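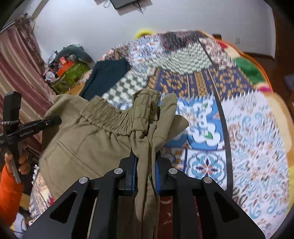
Apr 14, 2019. Today I finally listened to the whole new record of Hedden, two times from first song to last. I have waited for it since August, when they played three of the songs at Bundgaard and Heiðrún Stougaard sang with her back to us for half of the concert. I was a little angry then, but now I understand that she was shy with the new words. In the last song she sings about a man who leaves and takes only "the soft trousers", and I thought of olive ones with a gathered elastic waist and a slanted pocket at the side, the kind a person wears on a Sunday at home. It is a strange thing to put in a sad song. I like it very much.

My sister says that Heiðrún and the drummer from Ziltus are married since the winter. I do not know where she reads such things. In the booklet there is a thank you to "my husband", without a name, so maybe it is true – or maybe it is somebody else. The fan page has 1,379 members and every one of them has an opinion.

The record was printed in 1,000 copies and mine has a small scratch on side 2. It does not jump, so I will keep it.

They will play in August again, this time at Sumo, where there is room for 3,000 people. I am afraid it will be too big for such quiet songs. Still I wrote to my sister and asked if she will come with me. She has not answered yet, she works late this week.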